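미트볼 꼬치 꿰기, 로봇에게 맡겨도 될까…피켄빌 급식 주방의 더딘 실험

피켄빌(Fikenville)의 반찬·도시락 업체 음템부(Mthembu) 주방은 점심 장사가 끝난 뒤가 오히려 더 북적인다. 설거지가 끝나갈 무렵이면 개발사 플랄게이트(Plallgate)의 직원들이 노트북을 들고 들어와 조리대 한쪽에 자리를 잡고, 집게손 로봇 '쿠다로(Cudarow)'에게 그날의 일거리를 내준다. 지난 2월부터 이어진 이 실험의 질문은 참 소박하다. 집이나 가게 주방에서 손이 많이 가는 자잘한 일을 이제 기계가 맡을 수 있느냐는 것이다.

두 달 가까이 지켜본 주방장 샨텔 샤발랄라 씨의 대답은 "아직은 조금 더 기다려 줘야겠다"는 쪽이다. 그래도 말투에는 정이 묻어난다. "처음 왔을 때는 접시 하나 옮기는 것도 조마조마해서 제가 옆에서 숨을 참고 봤거든요. 지금은 수건도 개고 컵도 제자리에 놓아요. 모서리가 좀 삐뚤긴 해도, 그 정도면 우리 집 아이보다 낫지요."

플랄게이트가 4월 들어 주방에 알린 중간 집계를 보면, 그동안 해 본 작업은 모두 353회이고 사람이 중간에 손을 대지 않고 끝난 것은 거의 61%였다. 빈 그릇 옮기기나 행주 개기처럼 모양이 일정한 일은 성적이 좋았지만, 음식을 직접 다루는 일로 넘어가면 사정이 달라졌다고 한다.

그중에서도 모두가 입을 모아 까다롭다고 하는 것이 미트볼 꼬치다. 사람 손이라면 라디오를 들으면서도 할 일이지만, 미트볼은 크기와 모양이 하나하나 다르고 세게 쥐면 부서지고 살살 쥐면 굴러가 버린다. 꼬치 끝이 가운데를 벗어나면 한쪽이 갈라지기도 한다. 현장을 맡은 기술자 카기소 판데르메르버 씨는 "꼬치 하나를 마치는 데 샨텔 씨는 15초면 되는데 쿠다로는 한참을 망설인다"면서도, 망설이는 시간이 조금씩 짧아지는 것을 보는 재미에 퇴근이 자꾸 늦어진다며 웃었다.

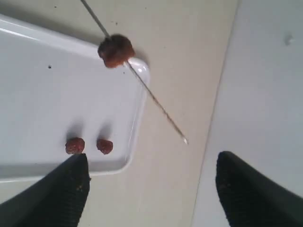 속도보다 뒷정리가 먼저

주방 식구들이 정작 바라는 것은 조금 다른 데 있었다. 꼬치를 빨리 꿰는 것도 좋지만, 다 쓴 쟁반을 치우고 조리대의 부스러기를 닦고 집게손까지 깨끗이 해 두는 일을 먼저 가르쳐 달라는 것이다. 샤발랄라 씨는 "음식 만지는 건 우리가 좋아서 하는 일이고, 누가 대신해 주면 고마운 건 늘 그다음 일"이라고 했다.

플랄게이트는 이 의견을 받아들여 다음 단계 연습 목록에 닦기와 헹구기를 넣기로 했다. 쿠다로가 만든 음식은 당분간 손님상에 오르지 않으며, 음템부의 꼬치 도시락은 지금처럼 사람 손으로 만든다.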